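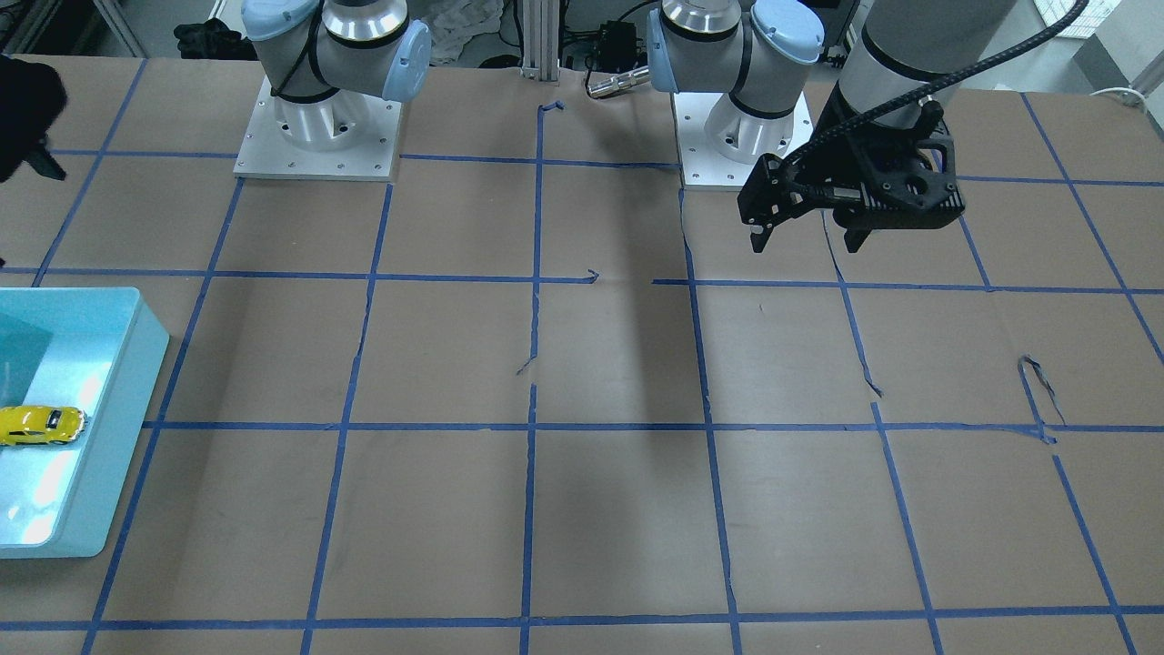

The taped table with the left arm reaching over it, and the blue tray with the little yellow car inside.

Table Notes from the Hondano Project: a small gallery

Welcome, and thank you for wandering over to this corner of the Anolby workshop pages. People who visit us in person nearly always ask what we do all day, and the answer (we collect examples, and then we collect more of them) never seems to satisfy anyone, so we thought a gallery page might do a better job of it. We've kept it short and there's only the one picture up so far, but I'm afraid I have rather a lot to say about it.

Hondano is our name for a learning system that we hope will become decent at the everyday business of picking up small things and putting them somewhere sensible. It learns by being shown. One of us guides the arms through a task from start to finish, the movements and the camera view are saved together, and that makes one example. Then we shift things a little and go again. At the end of May we had 418 examples saved under the heading "tray and toy", of which 83 were set aside on review, mostly for long pauses in the middle where whoever was guiding had stopped to think. I own up to a fair few of those!

On the table itself

The covering is plain brown kraft paper and the lines are blue masking tape, laid by hand and by eye. Visitors with tidy minds do wince at it, and yes, the lines wander, a few of them are broken or doubled over, and there are ends curling up near the middle. The squares are for us more than for Hondano. Before each example we read a starting square off a printed list and put the tray there, so that we don't all drift into using the same comfortable spot (which is exactly what we did for our first 69 examples, and we had to go back and do the whole batch over with more variety).

The paper has a few tears in it now, the worst being a jagged slit just left of centre. We go back and forth over when to change it. My own feeling is that a home or a packing room has scuffed surfaces too, and a system that has only ever met a perfect sheet may come unstuck on a creased one. The opposing view is that I just don't like taping. Both can be true.

On the tray and the car

Light blue, shallow, with good thick rounded walls, and a translucent teal sheet leaning inside near the corner. The toy car is yellow with black stripes and has become something of a favourite. It lies close to the right inner wall here, and a small object near a wall is a lovely awkward thing to reach for, with one finger needing to find its way into a narrow gap. We collect plenty of those on purpose.

On the arms

We have 2 of them along the back edge. For single-handed tasks like this one the right arm stays folded up out of the way and the left does the reaching, with its black two-finger gripper held open over the paper. Later in the Tromirska round we'll be asking both to work together, one steadying the tray and the other lifting, and I expect our review pile to grow accordingly.

More pictures will join this one once the Vallejo set has been sorted and labelled. Do look in again.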